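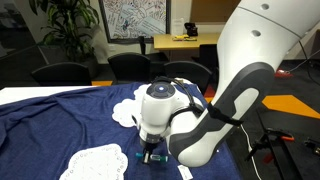 The Sutter show scoring kit is a set of judge's score sheets, a tally board and a clipboard cover for horse shows that run pattern classes. It is made for small and mid-size shows where one judge and one scribe handle every class of the day. The sheets are printed on heavy stock and stay flat when you lay them out on a table with a cloth over it, so the scribe can work from a regular show office table and doesn't need a hard desk.

Two sheet layouts come in the kit. The first is for classes scored out of 100, with a row for each maneuver, a penalty column and a box for the final score. The second is a plain placing card for rail classes, with room for back numbers, places and a short note from the judge.

What you get
Score sheets, pad of 100
Placing cards, 10 pads
Tally board, dry-erase, with hanging holes
Clipboard cover, clear, closes with a snap
Pencils, 10

Each score sheet has a carbonless second page. The top page goes to the show office and the copy stays with the judge. Maneuver names are left blank so you can write in your own pattern. Penalty values are blank too, as these differ from one association to the next. Check your rulebook before the show and fill them in ahead of time.

The tally board comes in the Virard size, which fits most announcer's stands, and in the longer Clendale size for shows with big classes. Wipe it with a dry cloth. Do not use solvent cleaners on it.

Custom printing
We can add your show name and class list to the sheets. Send the list as a plain text file. Custom orders are printed every Wednesday at our Temville shop and ship after that. For shows in March, order early, as it is our busiest month. Custom sheets can't be returned.

Refill pads are sold separately and fit the same clipboard cover. Older kits with the blue cover take the same refills.

Questions about layouts or bulk orders go to Sibusiso Mofokeng in the Temville office.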